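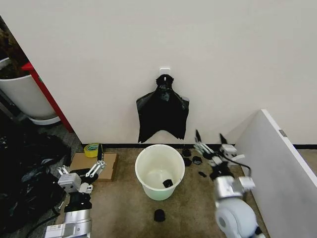

Our robotics club picked the most boring chore we could think of for this semester's project, and I've had more fun with it than with anything we did last year. The job is tidying scraps off the floor and getting a trash bag into the wastebasket, with two arms and a person driving them. Set the practice corner up the way we do: a round open wastebasket close to the wall, an adhesive hook above it with a knotted black bag hanging from it, and a few crumpled bits of black plastic on the carpet. Go easy on yourself at first and keep the scraps small but chunky (flat ones are miserable to pinch!).

Before you drive anything, open both grippers all the way and close them again. We run ours on a little control program called Clomelska that Dinesh Rana wrote, and he has the speed set from 0 to 1,000. Start at 20. I mean it - you'll want to go faster and you'll regret it.

Now the scraps. Come in from above, stop just over the carpet, close slowly, lift, and only then swing over to the basket. Once you can do that without thinking, you're ready for the bag, and that's where it gets good.

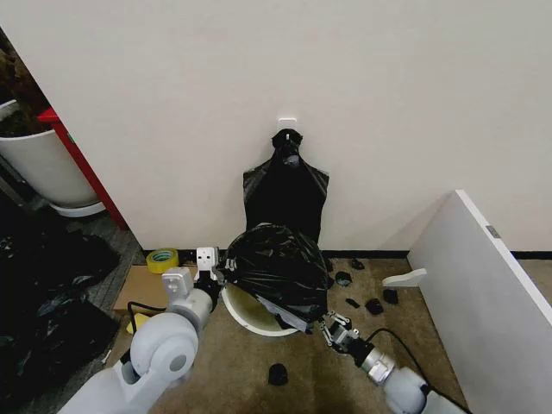
Both arms on the bag: left gripper up near the rim, right one pinching the lower edge.

Use one hand to hold and the other to pull. If you pull with both at once the plastic just slides around. Take a small pinch of the edge, tug it a little way, let go, and grab again farther along. Tarun Rajput likes to work clockwise and I go the other way, so try both. Keep an eye on the arm cables whenever you swing wide.

Save each run when you finish, even the ugly ones. Ours are up to 980 now, and the early ones are great for showing new members where people get stuck. We're taking the whole setup to the Astidville meet in February, so if you've found a better way to open up a bag that's stuck to itself, please tell me!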